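Subject: Re: [capmat] EC drift on matting, Palacios house
Date: 2 November 2022

On the conductivity question below: the drift is normal for capillary matting fed from one end, and it does not point to a bad meter. I run the same Wiker handheld and it agrees with the bench unit closely enough for this work.

> Source water at the Palacios house reads 449 uS/cm at the tap.
> Runoff from the low end of the mat reads 673 with no feed added.
> Is the meter off, or is the mat holding salts from last season?
> The mats are Omamar felt, on their second year, 46 trays in all.
> Also, what are people using to raise single trays off the bench?
> I need something flat that can be hosed down.

The mat is holding salts, and evaporation along the run adds to them. Water leaves the surface all the way down and the dissolved solids stay behind. If you want to separate the two effects, cover one mat with perforated film for a week and leave its neighbor open. Sample both at the low end, early in the day, before the first irrigation. Whatever difference you get is evaporation. Whatever is left over tap on the covered mat is residue in the felt.

For residue, flush from the high end with plain water until the runoff stops falling. Do not squeeze or wring the felt. It delaminates, and after that it wicks unevenly and you get dry corners. I flush in August when the house is empty, and again before sowing if there is algae.

I would not feed until the low end is within reach of tap. If you start at 673 and your feed target is low, the trays at that end get a different crop program from the ones by the valve. Lettuce will put up with it. Primula will not. Set an upper limit for runoff and stick to it; mine is 2,000 for established plants, well under that for plugs.

On raising single trays: small molded plastic tables do the job. Look at the underside before buying. Diagonal bracing under the top matters more than top thickness, and legs that seat in a collar can be taken off for winter storage.

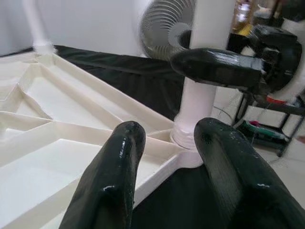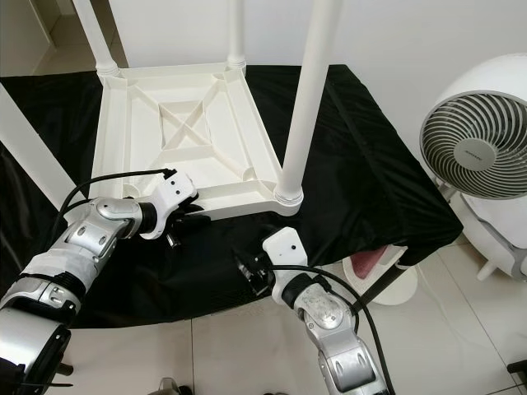
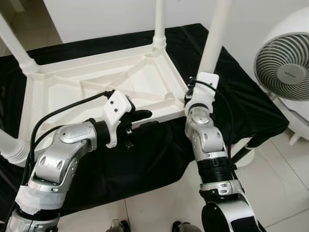

White plastic stand, legs up. All three show the ribs and the collars at the leg joints.

Check the top with a level once the tray is full, not before. A slope that is fine for drainage on a long bench will leave one side of a single tray dry. Shim under the leg, never under the tray – a shim under the tray lifts the felt and breaks contact.

The Stollard valve has a minimum open time that is too long for one tray. Put a needle valve after it and throttle down, or run the raised trays by hand. I do the second.

If you run the film comparison, please post the readings with the water temperature. The last set on this list had no temperatures and could not be compared with anything.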